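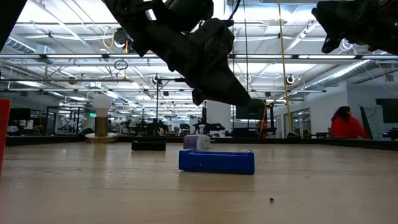

The Postma Compromise was an arrangement in local politics in the town of Stolilcombe, under which the town council agreed to hold no position on the Pekatard question while continuing to discuss it at every meeting. It is usually cited in writing on political moderation, both by people who admire moderation and by people who would like to see less of it.

Background

The Pekatard is a stretch of common land between Stolilcombe and the village of Wusis. A proposal to build rental housing on it divided the town along lines that matched no existing party. Some residents who had campaigned for cheaper housing for years opposed building it there. Some who had opposed nearly every public expense since the sewer line supported this one, on the grounds that it would annoy the first group.

A town survey drew 1,473 responses. The form offered two boxes, "for" and "against," and a blank space for comments. Of those who replied, 436 left both boxes empty and wrote in the space instead. Their comments ranged from a single word ("depends") to several stapled pages. Many supported housing on the northern half of the land but not the southern, or supported renting but not the proposed landlord, or wished to know what would happen to the footpath before they felt anything at all.

The council recorded these replies as spoiled. After complaints, it reclassified them as "other," and the people who had written them became known locally as the Others, a name they disliked and then put on a banner.

Terms

The compromise takes its name from Postma Hall, where it was agreed in April. It had 3 terms:

1. The council would take no vote on the Pekatard until a majority of members could state the opposing case to the satisfaction of those who held it.

2. Either side could ask for a restatement, and there was no limit on the number of restatements.

3. Tea would be provided.

The first term was borrowed from an exercise common in debating clubs, where it tends to work well because the participants go home afterward. In a council chamber it proved slower. Members found that a fair summary of an opponent's view was often reported the next day as a change of heart, and sometimes as a betrayal. One member who had carefully explained the case against building, while favoring it, received letters of congratulation from people he had been arguing with for years, and letters of another kind from his friends.

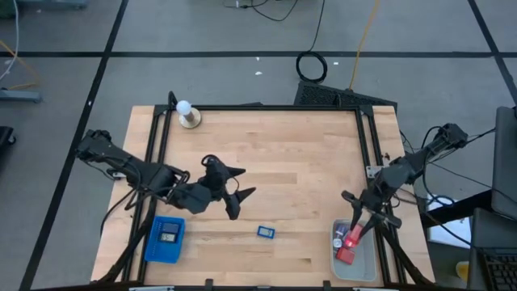
The second term was open to abuse and was promptly abused. Opponents of the housing plan asked for so many restatements that the supporters became better at making the case against it than its own side was — a development that pleased neither group. The third term was honored throughout.

Reception

Supporters of the compromise argue that it lowered the temperature of a bitter dispute. Meetings grew longer but quieter, and attendance rose among people who had previously stayed away. They also point to the number of residents who came to describe their own view as "mostly for" or "against, with reservations," phrases that had been treated as cowardice a year earlier.

Critics reply that a quiet meeting is not a house. Delay, in their view, was itself a decision, and one that favored those who already had somewhere to live. A related complaint holds that the arrangement treated every position as equally thoughtful when some of them were plainly about parking. Defenders have generally conceded the point about parking.

End of the arrangement

The compromise lapsed on Saturday, September 19, 2020, when a special session voted to build on the northern half of the land only. Both campaigns called the result a defeat. The Others, whose written comments had suggested something close to it in the first place, split over whether the footpath should be gravel.

See also

Pekatard footpath dispute
Stolilcombe town council
Wusis parish boundary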